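커뮤니티 도움말 > 로봇·자동화 > 시뮬레이션 > 고장과 오류

질문: 그리퍼가 블록 위에서 멈추고 보호 정지가 걸립니다

안녕하세요. 한국어가 아직 서툴러서 이상한 문장이 있으면 양해 부탁드립니다. 시뮬레이션에서 로봇 팔로 숫자가 있는 작은 검은 블록을 집는 작업을 만들고 있습니다. 접근 자세까지는 문제가 없습니다. 그런데 하강 명령을 보내면 팔이 잠시 떨리고, 810스텝 근처에서 보호 정지가 걸립니다. 로그에는 "관절 3 토크 한계 초과"라고만 나옵니다. 56번 실행했고 거의 50번이 같은 오류였습니다. 하강 속도를 절반으로 줄여 보았지만 결과가 같았습니다. 실제 로봇에 옮기기 전에 원인을 꼭 알고 싶습니다.

답변 1 (Musa Aliyu)
물리 계산 간격을 줄여 보세요. 저는 그걸로 해결됐습니다.

답변 2 (Yetunde Onuoha), 채택됨
간격 문제일 수도 있지만 저는 충돌 형상을 먼저 의심합니다. 손목이나 손가락의 충돌 형상이 보이는 모양보다 크면, 화면에서는 떨어져 있어도 계산에서는 이미 접촉입니다. 충돌 형상 표시를 켜고 블록뿐 아니라 팔 가까이에 있는 다른 물체도 확인하십시오. 그 물체를 잠시 지우고 다시 실행하면 구별이 쉽습니다. 그리고 토크 한계를 올려서 오류를 숨기는 방법은 쓰지 마십시오. 실제 로봇에서는 위험합니다.

답변 3 (Bello Osagie)
저도 비슷한 오류가 있었는데 다시 설치하니까 없어졌습니다. 이유는 모르겠습니다.

질문자 추가 글
답변 감사합니다. 계산 간격은 효과가 없었습니다. 충돌 형상을 켜 보니 손목 쪽 형상이 너무 커서 베이지색 쐐기 블록과 겹쳐 있었습니다. 검은 블록만 계속 보고 있어서 생각을 못 했습니다. 형상을 다시 만든 후에는 보호 정지가 아직 한 번도 없습니다. 같은 작업 장면을 두 장 올립니다.
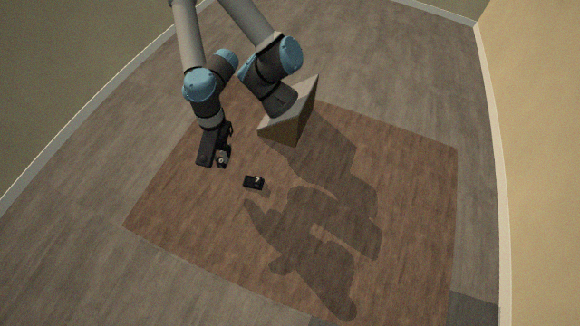 두 장 모두 그리퍼가 검은 블록보다 위에 있습니다.
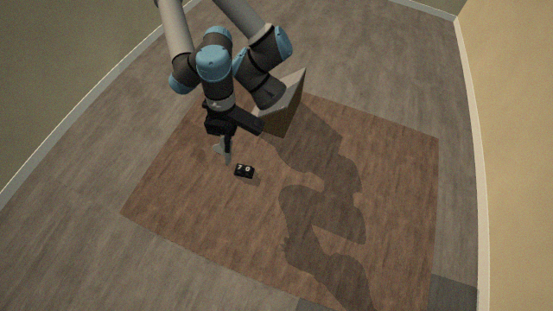

작성자: Cristóvão Patrício | 지역: Imville | 6월에 수정됨

쐐기 블록은 두 장에서 모두 손목 바로 옆에 보입니다. 이 위치에서는 형상이 조금만 커도 겹치기 쉬운 것 같습니다. 다음에는 손가락 형상도 다시 확인하겠습니다.

관련 질문
- 보호 정지 후에 관절 위치가 초기화되지 않습니다
- 그리퍼가 닫힐 때 블록이 튀어 나갑니다
- 충돌 형상을 단순하게 만드는 방법
- 토크 로그를 파일로 저장하고 싶습니다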